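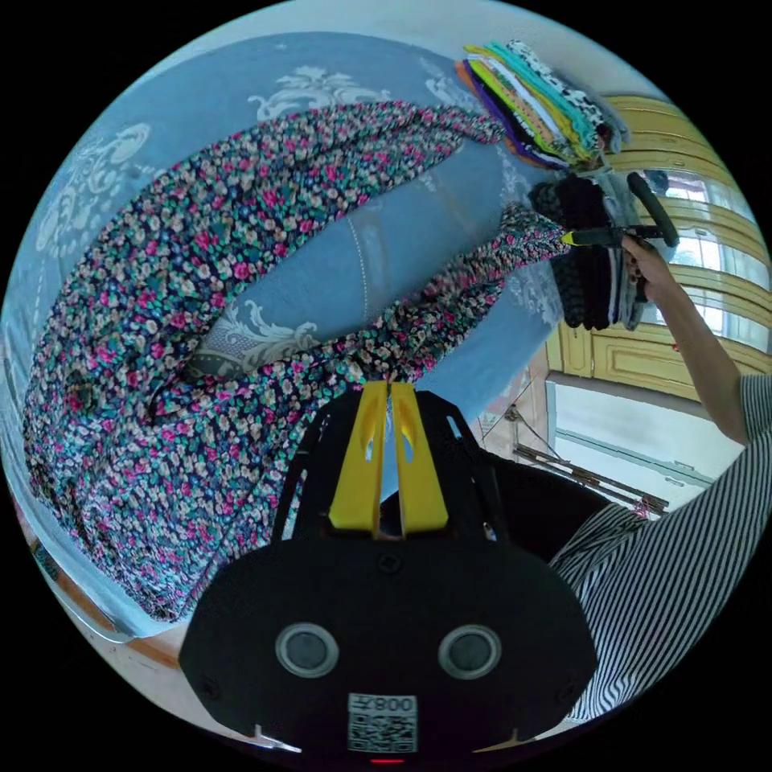 *Folding on the blue bedspread: the navy floral, with the colours stacked up behind it.*

Stomley is a small wardrobe-sorting and folding service. We come to your home, we put everything you own on the bed, and we put it back in an order you can live with. The putting back is what you pay for. Most people manage the first part without help.

The business was started by Neelam Vishwakarma, who spent years managing stockrooms for clothing shops and came home each night to a chair with a mountain on it. She sorted the chair one August. Then she sorted her sister's chair, then her sister's neighbour's, and by the time somebody offered her money she had already formed strong opinions about sleeves. The name comes from the street she was living on, and it was painted on the side of the car before anyone suggested something with the word "tidy" in it.

We're a team of folders now, and we look after 188 households. Some see us once, after a move or a new baby. Others have us back every change of season, when the jumpers come down and the summer dresses go up, and a few ring us whenever their mother is coming to stay.

## What a visit looks like

We arrive at 9 am, have a look through the wardrobe and ask a lot of questions. Do you wear this? Would you wear it if you could find it? Who is it from, and do they visit? You're welcome to stay in the room or go and make a cup of tea, and we've learned a fair bit about people from which one they choose.

The bed is our workbench. We make it first, bedspread pulled flat, and then build the stacks along one side. Brights and prints go together. Black knits get a pile to themselves, because black knits shed on everything and collect lint from everything else, and there are always more of them than the owner believes.

Long floral things come last. A dress or a wrap in a slippery print will twist itself into a rope given half a chance, and it has to be laid out, untwisted and talked to firmly before it will fold. Neelam allows two attempts. After that it goes on a hanger and we say no more about it. 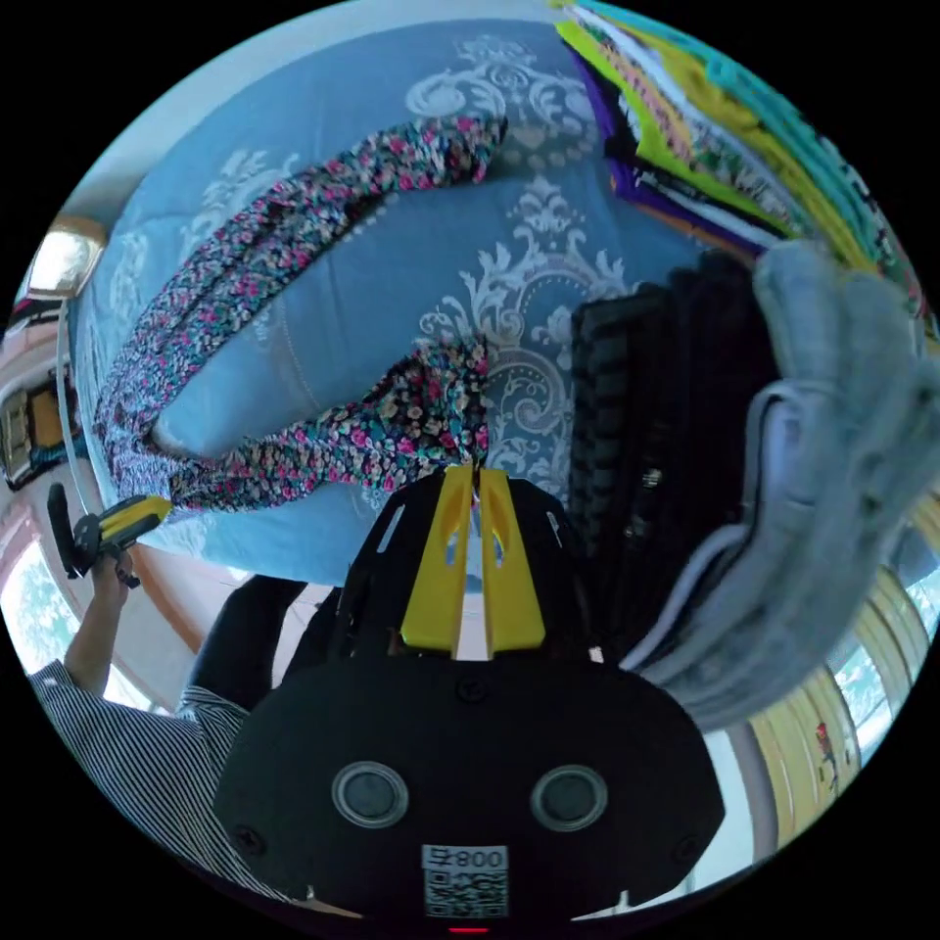

## What we charge

- **Single wardrobe:** $300, for up to 54 hanging items plus drawers. Past that we'll have a chat before we start.
- **Seasonal swap:** quoted over the phone, usually while you're standing in front of the cupboard describing it to us.
- **The Nolen:** a whole house, named after the family who first asked for one. They had four linen cupboards and a grudge about fitted sheets.

Travel is included within the city. Further out we charge for petrol and expect a biscuit.

## What we don't do

We don't throw anything away. If you want something gone, you put it in the bag yourself, and we'll carry the bag. We don't iron. We don't comment on price tags that are still attached, although we may go a bit quiet.

We also don't sell storage boxes. Plenty of outfits in our line will sort your cupboards and leave you with a boot full of matching plastic tubs. Shoeboxes are fine. You have shoeboxes.

## Getting in touch

Bookings go through the office at Memon Lane, upstairs from Drotell Dry Cleaning, who are good neighbours and take in the things we find with gravy on them. Ring in the morning if you'd like Neelam herself. In the afternoon she's generally up to her elbows in somebody's cardigans and will call you back.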